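Choosing a wall colour for a north-facing room

We moved into the flat in April and the living room was the one room we both disliked. It faces north, it has one window, and the previous owners had painted it brilliant white. On paper white should help. In practice it went a flat grey by three in the afternoon and stayed that way.

I spent too long on samples. I had 12 pots in the end, most from Gavby and a few from Cuypers, and painted each one on lining paper so I could move it from wall to wall. Magnolia looked like old tea. The pale greens were fine in the morning and cold by evening. After a fortnight I stopped trying to make the room brighter and went for something dark. It is mainly an evening room for us anyway.

The short list was a brown, a deep green and a muted purple-grey. I kept coming back to the last one, mainly for how it sits with dark blue-green furniture. 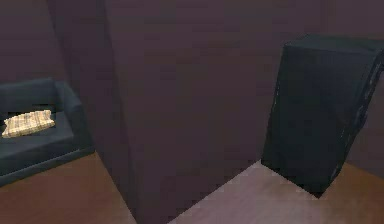 What it cost

I had two quotes from decorators. Guler came in at 1,140 for walls, ceiling and woodwork, and the other firm wanted 1,000 but would not touch the ceiling. We went with Guler. The ceiling had an old water stain that needed sealing first and I did not fancy doing that off a stepladder.

Paint was extra. Dark colours need a tinted undercoat, which the man in the shop mentioned only after I had paid for the topcoat, so I went back for that. The whole job took six days including drying.

Things I would do differently

I would order the lamps first. We had one ceiling light and it was not enough, so for the first week we sat under a desk lamp from the bedroom. I would also buy a spare tin from the same batch. Dark matt paint marks when you brush past it, and touching up from a different batch leaves a patch.

The hallway is next, and that is staying white.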